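A Visit to the Perov Build Table

Posted 2026-04-13

I had been meaning to get over to Perov since they started their home gripper build, and I finally made the trip. It's a room with a big table and a toaster oven in the corner, and I loved it from the minute I sat down!

The project is called Orau. The idea is a two-finger gripper you hold in your hand, made with parts you can order or print yourself, that can pick up the kind of stuff every home has lying around. No steel blocks, no foam cubes. They work through lip salve cards, binder clips, cotton swabs in a bag, snack packets, a fluffy scrunchie, whatever is in the box.
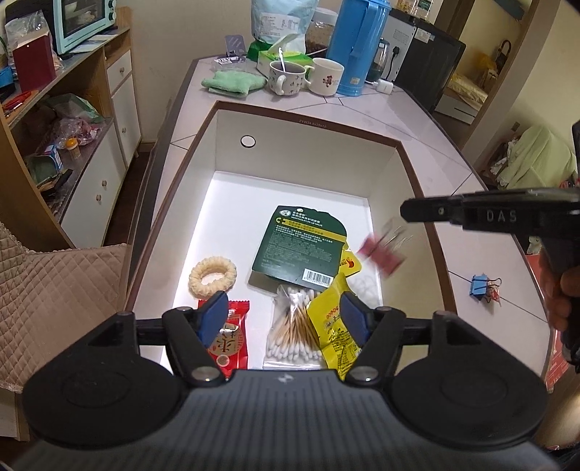 The fingers are on their 17th version. The early ones were stiff and flat and kept squeezing light things right out, so the builders switched to a softer pad and moved the pivot screws out a little. I got to hold one of the old sets next to a new set, and you can feel the difference in your thumb right away. The pad mix comes from a small shop called Dierckx (two-part stuff, you pour it and leave it overnight).

They keep a notebook of every object tried, 162 entries so far, with a column for how it slipped. I could have read that for an hour. Soft pouches have a whole page to themselves – they fold in the middle if you close too fast, and the trick is to come in low and slow.
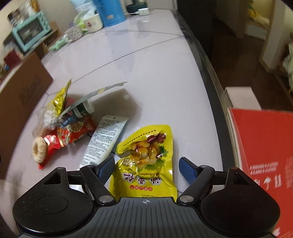 I had a turn too, of course. My first 2 tries were bad. After 20 minutes I was getting most things up and over, and I did not want to give it back. Your wrist gets tired sooner than you'd think, so they're working on a lighter body, with a bracket borrowed from the old Clorlow design.

The plan is to put the drawings up in May, along with a parts list. I've already cleared a shelf in my garage for the printer. If you want to visit, write first and bring some small, awkward thing from your kitchen drawer. I brought a garlic press, and it's now in the notebook.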